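4. Finding a Spot for Your Winton Desk Lamp

Now that the base is put together (nice work, that was the fiddly part!), take a minute to think about where the lamp is going to live. It likes a flat, steady surface, and you'll be happiest with it if you try a couple of spots before you settle in.

1. Set the base down at least 12 inches from the wall, so the neck can swing back freely.
2. Run the cord behind the desk and plug it in.
3. Tilt the shade until the light falls on your work and stays out of your eyes.

Note: Pale desktops bounce a good deal of light back up at you, so start on the lowest setting and work your way up from there.

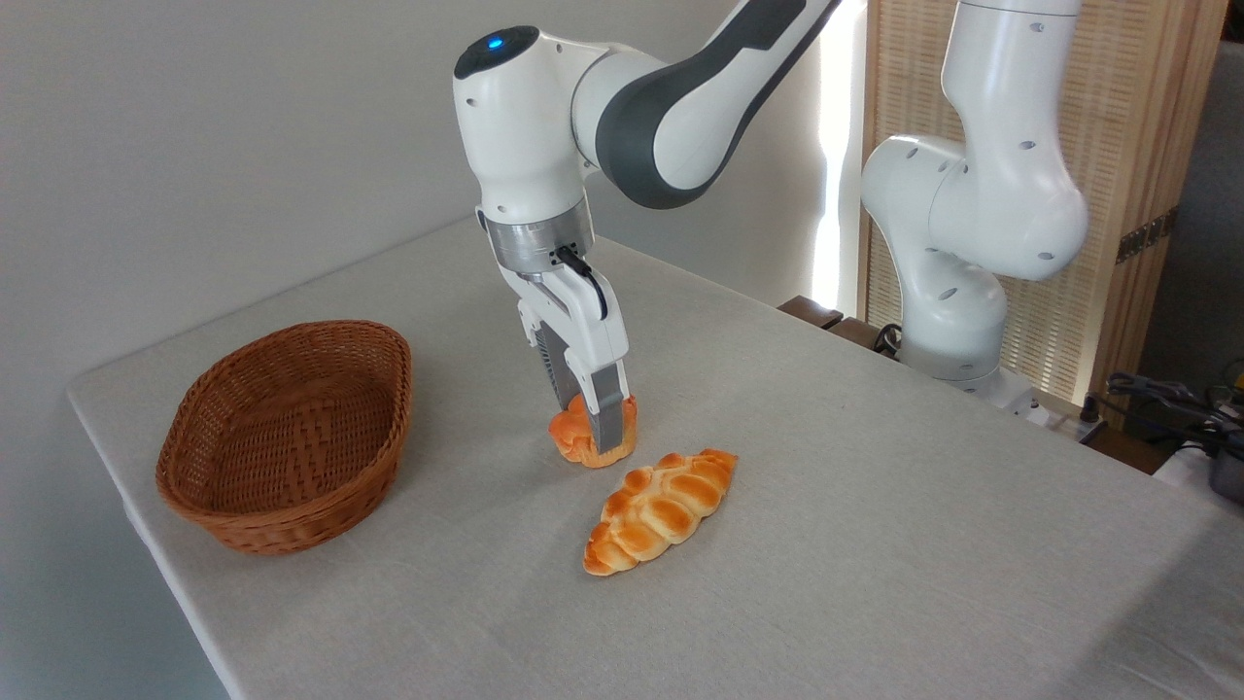 Fig. 4. A light-colored tabletop.

On a darker desk you may want the shade a little lower, and that's perfectly fine.

CAUTION: The shade gets warm. Switch the lamp off and wait 20 minutes before you move it or wipe it down.

4. Tighten the neck knob by hand. Please don't use pliers!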